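Dornar Lab Teaches a Robot to Cook by Having It Do Very Little

Researchers at Dornar spent most of the spring putting corn in a pot. They have now published the results, along with a method that they say cuts the amount of practice a robot arm needs before it can be trusted near a countertop appliance.

The setup is modest: one electric cooker, one ear of corn, one gray counter.

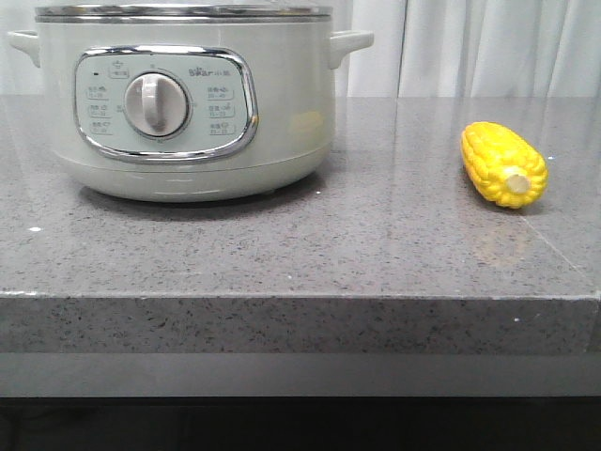
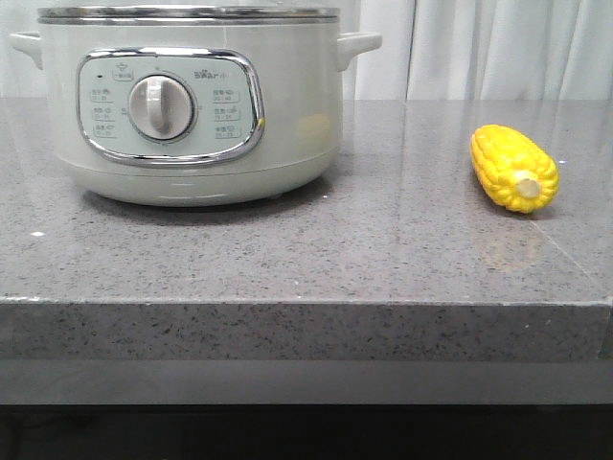
Practice less, look more

The method is called Tosedach, a name the paper never explains. It deals with a dull and expensive problem. To teach an arm a household chore, you usually have a person steer it through the chore again and again while everything gets recorded. The arm then learns to copy the person, including the person's hesitations, wrong turns and, late in the afternoon, bad mood.

The Dornar group started with 3,000 recorded attempts at a family of small kitchen jobs, most of them some version of getting food from the counter to the cooker or back again. After throwing out runs with missing video or a dropped connection, they were left with 2,397. A standard training method used all of them. Tosedach used 300.

On the corn task, the two came out close to even. On the harder job of turning the cooker's knob to a requested setting, the version trained on the smaller pile did slightly better, which the authors report with the restraint of people who would like to be invited to a conference.

What gets kept

The trick is in choosing the 300. Most of any recording is the arm traveling through open air, and one stretch of open air is much like the next. Tosedach scores each run by how much its decisive moments differ from the ones already in the pile. The decisive moments are the approach, the first touch and the letting go. A run that repeats a grip the system has seen plenty of times gets a low score. A run where the corn started at an odd angle and the operator had to come in sideways gets a high one.

That means clumsy operators turn out to be valuable. The paper includes a chart showing that newcomers to the controls supplied a larger share of the selected runs than the experienced staff did. The experienced staff are thanked in the acknowledgments.

The group also had the system study the counter before moving. A polished surface is hard on a robot's depth estimates, and glossy stone will happily offer up a blurry yellow second ear of corn for the arm to consider. Early versions considered it at length. The final one compares several still views of the workspace and gives less weight to anything that appears to sit below the countertop. The authors call this step "reflection discounting." It added a short pause before each attempt, and the reported knocks against the stone dropped.

Where it falls short

The results come from a narrow test. All of the scored trials took place in one kitchen mock-up, and the cooker stayed the same model throughout. The final round was 56 trials, enough to be encouraging and too few to settle an argument. When the team swapped in a pot with smaller handles for a side test, the advantage over the standard method mostly disappeared.

A second lab, Ahn, tried the selection step on its own recordings of drawer opening and saw a smaller benefit. Its short note, attached to the paper as an appendix, suggests that drawers may simply have fewer interesting ways to go wrong. Anyone who has owned an old dresser may want to write in.

There is also the matter of food. The paper describes its ingredients as "rigid produce," and the trials involved no heat and no water. The arm has learned to put things in a cooker and set the knob. Whether dinner follows is listed under future work, between soft objects and stairs.

Next steps

The group plans to release the scoring code in November, along with the selected 300 runs. The full set of 2,397 will be available on request, for labs that want to check the selection or have a great deal of disk space.

A larger trial is planned at Testberg, where the mock-up kitchen has two counters and a sink. The team intends to vary the lighting, move the cooker between attempts and add a second vegetable. The paper does not say which one. A footnote rules out peas.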